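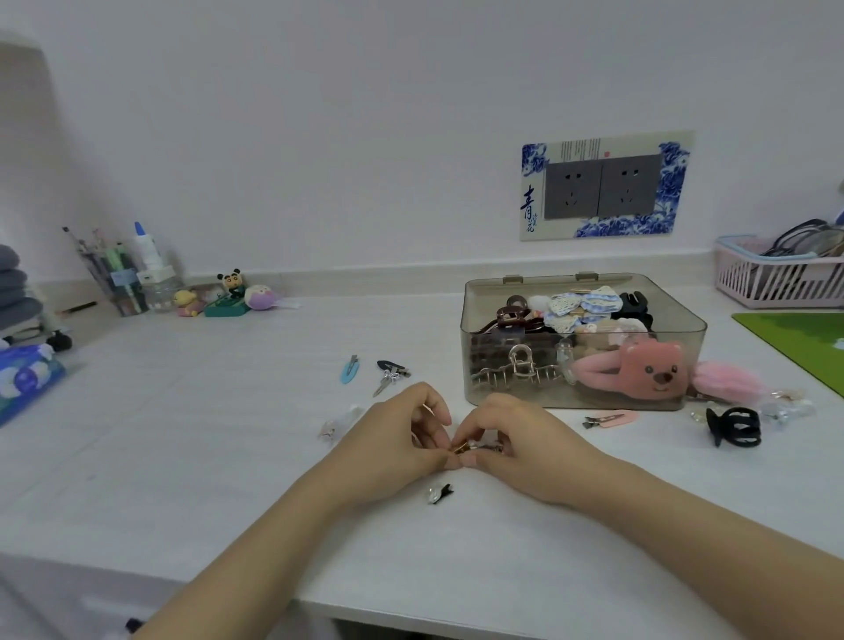 4.2 What changed at the sorting desks

When I started visiting Trurkanmont I thought I'd be writing mostly about the machine. The company resells small accessories, and in October it put a Zulten cell into the Steden building to take over part of the sorting. There are 14 people on the sorting side, and I got to sit with all of them at least once (some of them put up with me for whole afternoons, which was very kind!). What I kept coming back to in my notes, though, was the stuff the cell passed along to the desks.

The arrangement is simple enough. Mixed stock comes in by the tub. The Zulten picks out whatever it can recognize and grip, drops it in the right tray, and sends everything else to a person. Before the cell arrived, a sorter got the whole mix, easy pieces and awkward ones together. Now the easy pieces are mostly gone by the time the tub reaches the desk, and people noticed that very quickly.

Hair accessories are the best case to look at, I think, and Figure 2 gives a fair idea of the work. A small gold-toned clip is being held at the fingertips of both hands, with an open box of claw clips behind it and a lace hair piece heaped over the top. You can see why I'd call this a two-handed job. Clear plastic sits next to shiny metal, soft things lie across hard things, and the clips come in all sorts of shapes and sizes. A sorter who wants to check a clasp has to get hold of it first, turn it over, and find the side that opens.

Margus Avotiņš, who has worked the Steden desks longer than anyone else on the day shift, put it to me like this one Tuesday: "The big claws were my rest. You'd do a fiddly one, then three big ones, and your eyes got a break." I hadn't thought of the easy pieces as rest before he said it, and it sent me back to my earlier interviews, where I found the same idea in different words in nearly every one. Sepp's time-and-motion work had treated those pieces as plain handling time to be saved. For the sorters they were also a pause — a short one, but one that came along often.

The desk target made this harder. It stayed at 279 pieces a shift for the first part of the trial, a number set back when the tubs were mixed. Nobody at the company meant any harm by it, as far as I could tell. The number was sitting in the shift software and the cell had been planned by a different team. Still, the sorters were being asked to do the same count with all the quick pieces taken out, and a few of them told me they'd begun skipping the clasp check to keep up. I should say that I heard about the skipping in interviews and didn't measure it.

After complaints from both shifts, the site manager tried two things. The target was dropped for any tub that had been through the cell, and every desk started getting an unsorted tub now and then. The second change was the popular one. I expected people to be pleased about the target (and they were, sure), but what they wanted to talk to me about was the mixed tubs. One woman said her shoulders felt better on those days. Another just liked seeing the big pieces again, because she could tell at a glance how far along she was.

Not everyone agreed. Two of the newer sorters liked the fiddly work and found the mixed tubs dull. They'd never known the old arrangement, so they had nothing to miss, and they were proud of being handed what the cell couldn't manage. I come back to them in 4.3, where I look at how new people are trained now that the easy pieces aren't there to learn on.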